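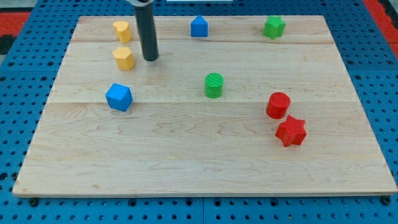

Pushing practice
At Drorkero's open day, a robot with no hand shows what can be done by contact alone

The Bamedcombe workshop of Drorkero opens to visitors twice a year, once in January and once in winter. The winter session was held on Tuesday, August 2, 2022, and most of it was given over to a single problem: moving an object to a chosen place on a flat surface without picking it up.

The arm used for the demonstration carries no gripper. Its tool is a rod, held vertical, with a rounded tip. The controller keeps the tip a short distance above the board between moves, lowers it beside an object, and travels in the plane until the object has gone where it was meant to go. Everything the robot achieves is achieved by sliding.

Sherif Metwally leads the manipulation work at Drorkero and ran the session. He began with the reasons for leaving the gripper off. A gripper closes on a part and, if the grasp is good, the part's position relative to the tool is fixed. The remaining motion is then a matter of arm kinematics. A pusher gives no such guarantee. The part can rotate about the contact point, slide along the tip or leave it altogether, and its path depends on how its weight is spread over the surface underneath.

"Friction is the whole subject," Metwally said. "You can measure the arm as well as you like and still be wrong about where the part ends up."

The surface is a maple board set on a perforated table. Maple was chosen for its hardness and because it can be planed flat, but it is still timber. The grain runs in waves and the board is made up of planks joined edge to edge, so the resistance a part meets is not the same everywhere. An earlier series of tests was done on acrylic sheet, where results were more repeatable and, in Metwally's view, less useful. Bench tops in the plants that Drorkero supplies are scratched, patched and dusty. A controller tuned on a uniform surface tends to be overconfident on theirs.

The parts are small plastic solids in plain colours: cylinders, a cube, a hexagonal prism, a pentagonal one, stars and a lobed shape something like a heart. The geometry matters more than the colour. A flat face pushed squarely near its middle is stable under small errors. A cylinder offers a curved wall, and any offset between the line of push and its centre grows as the motion continues. Stars are awkward in a different way. The tip can settle into the notch between two points and hold there, which the planner can exploit, or it can meet a point and turn the part sharply.

Planning is done by software called Tahiri, written in-house. It takes the outline and position of each part from an overhead camera, proposes a set of candidate pushes, predicts the result of each and selects the one with the smallest expected error. After each short stroke the camera is read again and the plan is revised. Tahiri does not attempt to compute the true pressure distribution under a part. It keeps a range of plausible friction values and narrows the range as evidence comes in.

The prediction model was fitted to 3,000 recorded pushes. Of these, 700 were set aside for testing and never used in fitting. Metwally was cautious about what the test results show. The parts in both groups came from the same printer, and the faint layer lines left by the process affect how the tip slides along a wall. Moulded or machined parts would need their own data.

Clutter is the harder case. When parts stand close together, a push on one can become a push on two, and the model's errors compound. The present version deals with this conservatively. If the predicted path of a part passes near a neighbour, Tahiri looks for a route around it, and failing that it moves the neighbour first. Deliberate group pushing, in which several parts are swept together, is being developed separately and was not shown.

Speed drew the most questions from the floor. Strokes are slow enough that a part stops almost as soon as the tip does, which lets the software ignore inertia. Faster motion would require a dynamic model and a better estimate of mass. One visitor, from the packaging firm Bistov, asked whether the method could orient cartons ahead of a labelling station. Metwally's answer was that a fixed fence would do the job more cheaply if the cartons were all one size. The case for an active pusher begins when the mix changes from hour to hour and refitting the fence costs more than the robot does.

Drorkero has 2 further lines of work under way. The first adds a force sensor at the mount, so that loss of contact is detected during a stroke and not after it. The second is a set of 3 rod tips of different radii, to be compared on the same board with the same parts. Results from the tip comparison are expected to be ready for the January open day, and the recorded pushes can be requested from the workshop by universities and TAFEs.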